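Reuse and Repair Fund: progress report, second half of the grant
For: Graham Cropper, Wido Community Fund
From: Cadi Lougher, Conden Computer Reuse

Hello Graham,

Sorry this one's a bit longer than the last. We've had a busy stretch and I'd sooner tell you about it properly than squeeze it into the boxes on the form (I've filled the form in as well, it's in the same email).

The headline first. We said we'd take in 49 desktop computers by the end of November and we've had 61, mostly from two offices clearing out at once and a steady trickle from people's lofts. Of those, 20 have gone back out to families and to the homework club at Qaisi House. The rest are at various stages on the shelves, and a fair few will only ever be good for parts — which we did expect, given their age.

Parts have been the big story, really. In the spring we were still treating every machine as one thing, either it worked or it went in the skip. Now we strip them. Drives come out first, always, and go to Nii Quaye for wiping and testing before anyone else touches them. Then memory, then the processor, then cables and whatever's left. Bradley Fairclough has made up a label for each type of drive caddy so they stop getting muddled, as you would not believe how many nearly identical bits of blue plastic there are in the world!

A few things that haven't gone so well. The wiping software (Flekunico) is slow on the larger drives and we've had a queue most weeks. We lost most of a Sunday to one machine that wouldn't start, and it was a bent pin in the socket. Afroza Munshi has since written us a one-page sheet on handling processors and it's taped up by the bench. We're also short of decent power leads, if you hear of anyone throwing some out.

Money: of the £1000 for tools and storage we've spent nearly all of it, on screwdriver sets, anti-static bags and the second lot of shelving. Receipts are in the folder. I'd like to ask whether what's left could go towards spare drives, and I'm happy to put that in a separate letter if you need one.

Next up is a parts list people can look at online, and another batch of machines for the homework club after Christmas. Do come and see us, the kettle's always on.

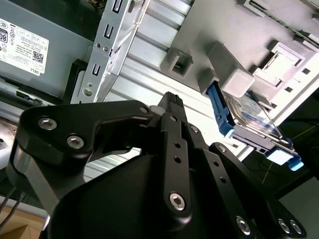
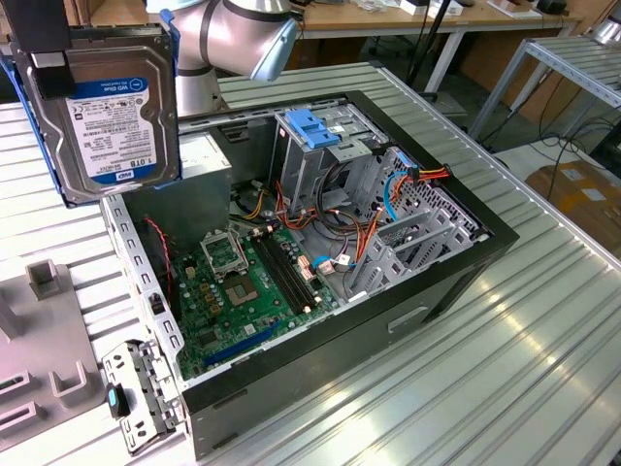
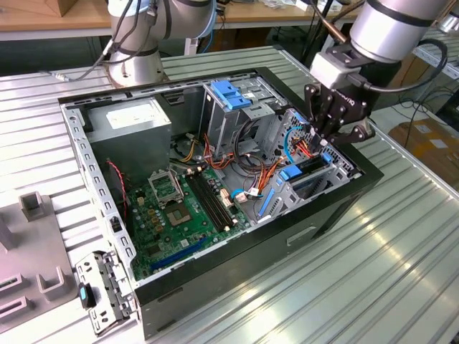 Hard drives and desktop cases, parts recovery.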